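Bin Picking Group, Mulier Lab
Notes from the group meeting, 23 Mar 2025

Yes, a Sunday. Sorry again, everybody. It was the only slot where all three of our calendars and the lab key lined up, and Ivone brought pastries, so I'm calling it even.

I took notes this time, which means they're in my voice and you'll have to put up with that. If I got something wrong, write to me before the next meeting and I'll fix the copy on the shared drive (please don't edit it yourself, last time we ended up with two versions and I still don't know which one was right).

Present: Ivone Coutinho, our visitor from Flukico, and me. The Tostudska people were going to dial in but sent a message at the start saying they'd read the notes. Hello, Tostudska people!

1. Last meeting's notes

Accepted with one change. I had written that the pose estimator was retrained in the fall. Ivone says it was August and she remembers it well because the air conditioning was out. Changed to August.

2. Where we are with the regrasp question

Most of the meeting went to this, so most of the notes do too.

Quick recap for Tostudska. The question we've been chewing on since winter is whether it pays to let the planner skip a part it's unsure of and go for an easier one first, or whether it should always take the part with the best reachability score even when the pose estimate is shaky. We've been calling these "patient" and "greedy." Ivone hates both names. We spent a few minutes on better ones and came up with nothing, so patient and greedy they stay until the paper forces us to be grown-ups.

The full run is done. 1,000 pick attempts, split evenly between the two policies, with the order shuffled so that neither one got all the fresh mornings. Greedy failed 81 times. Patient failed 39 times. I'd been bracing for a difference so small we'd have to squint at it, so I was pretty happy when I read those out, and I'll admit I read them out twice.

Ivone, who is better at not getting excited than I am, wanted to know what counts as a failure. Fair question, and I want it written down so we all use the same rule. A failure is any attempt where the part isn't in the fingers when the arm gets to the check height. If the gripper slides on the part but still brings it up, it's a success. If it brings up two, it's also a success for this count, though I've been marking those on the side. She thinks doubles should be failures because in a real line they'd jam something downstream. Our visitor agreed with her. I said the question we set out to answer was about the grasp and nothing after it. We went back and forth on this for longer than it deserved and settled on reporting both counts, with the plain one in the main table and the strict one underneath. I'll rework the table.

3. Bars lying close together

The bit I find most interesting, so bear with me. Nearly all of what patient wins, it wins on bars that are lying side by side. When the bars are spread out, the two policies do practically the same thing, as you'd expect, because there's nothing to be patient about. Put a few of them parallel with narrow gaps between and greedy starts going in at angles that look fine on paper, and then a fingertip comes down on the neighbor.

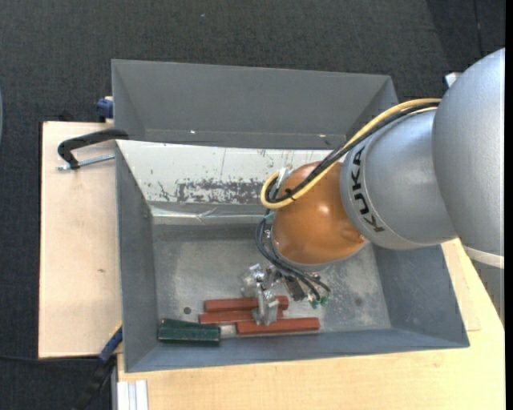 Ivone's theory is that the depth data gets mushy in the gaps, so the estimator stretches one bar toward the next and the planner trusts it. My theory is that the estimate is okay and the planner's clearance margin is too tight for our fingers. We each argued our side, and then our visitor pointed out that both could be true and that we could find out pretty cheaply by feeding the planner hand-measured poses and seeing whether the fingertip problem goes away. If it does, Ivone's right. If it doesn't, I am. If it half goes away, we buy each other lunch.

I like this a lot, and I'm a bit embarrassed that we hadn't thought of it. Ivone will measure the poses. We agreed on 12 layouts, all of them with bars close together, each one run under both policies. She wants to draw the layouts on paper first so we can set them up the same way again if we need to. I offered to write a script that spits them out at random and she said no, she'd like them to be nasty on purpose. Okay!

There was a side conversation about whether mixing other shapes in with the bars muddies things. I say leave it. The estimator has to tell the parts apart anyway, and a bin with only one kind of part in it is a bit of a fairy tale. Ivone would like at least a few bars-only layouts among the twelve so that we have something clean to compare with. That seems sensible and I've got no objection, other than the time it takes to set them up.

4. Bin walls and stray points

The shiny parts of the bin walls are still giving us junk points. This came up last time and I said I'd look into it, and I did look, a little. The crop box throws out most of the bad ones, but if we shrink it any further we start losing parts that have ended up right against a wall, and those are the ones I care about most for the next round.

Options we talked over: matte spray on the walls, a second look from a different angle, or a filter that drops points which don't have enough neighbors. Our visitor said Flukico has had good luck with the filter on their own cell and offered to send over their settings. I'd rather try that before anybody gets out a spray can, partly because we'd have to redo the background model afterward and I remember what that was like.

Ivone asked whether the junk points could explain any of the failures in the big run. I went through the greedy failures again on Friday night and I don't think so, at least I didn't find one where the planner was going for something that wasn't there. But I was looking at the saved clouds by eye and I was tired. She'll take a second look at the same set without seeing my labels first. Good idea, and it should go in the methods section too.

5. Moving parts between bins

Short item. We'd talked about having the arm empty one bin into the other and then back again, so that it could run by itself for longer stretches. It works on the bench in the simulator. What we don't have yet is any control over how the parts land, and they tend to end up in a heap at the foot of the wall. Ivone says a heap is just a hard layout and we should be grateful for it. I say it's the same hard layout every time, which makes for a boring dataset.

We could vary the drop point and the height. I'll try a handful of drop points and report back, and if it's still heaps everywhere we'll go on laying the parts out by hand for this paper and leave the back-and-forth business for the next one.

Also under this item, a reminder that goes for me as much as anyone: check the clamps before you start a run. If a bin shifts even slightly, the calibration is off and the whole session has to be thrown away, and we all know how much fun that is.

6. Cycle time

The one place where patient looks worse. It takes longer per attempt, because it scores more candidates before it moves. The visitor asked the obvious thing, whether you get that time back by failing less, and I said I thought so but hadn't worked it out properly. A failed pick costs us a full return to the viewing position and a new scan, so it ought to come out in patient's favor, but "ought to" isn't a number and I'd like to have one before we say it in print.

Ivone suggested reporting parts per hour and leaving seconds per attempt for the appendix. I'm fine with that. We'll need to go back to the timestamps in the logs, and those are messy for the first few sessions, when I had the logger writing in local time and the controller in something else. My fault. I'll clean them up.

7. Frota and the code

Frota (our planner wrapper, for those who've lost track of the names) needs to be tidied up before we can share it. Right now the policy switch is buried in a settings file that has to be edited by hand, and half the comments are notes to myself. Ivone tried installing it on a clean machine and got stuck on the second step. She was very nice about it.

We agreed that the version that goes out with the paper should have the two policies, the scoring code and a small set of saved scans, so that somebody without an arm can at least run the planner and see what it picks. It won't include the controller side. Our visitor asked about the license and I said I'd find out. I said that last time as well. It's on my list and I've underlined it.

8. The paper

Ivone has a draft of the introduction and I've got most of the methods. The results section is a table and a lot of yellow highlighting. We disagree a little about the title. She wants "regrasp" out of it, on the grounds that we aren't regrasping anything, we're choosing which part to grasp first. She's right, I'm just used to it. So the project folder can keep its old name and the paper will get a new one.

Tostudska, if you want a paragraph in there about the estimator, please send it before the next meeting. Plain text is fine. Ivone will fit it in.

Who's doing what

Me: both failure counts in the table, drop points, log timestamps, license question, install steps for Frota.
Ivone: drawings for the layouts, hand-measured poses, second look at the greedy failures, introduction.
Flukico: filter settings by email.
Tostudska: estimator paragraph, and a yes or no on whether you can join next time.

Next meeting in two weeks, same room, on a weekday this time. Ivone says it's my turn to bring pastries.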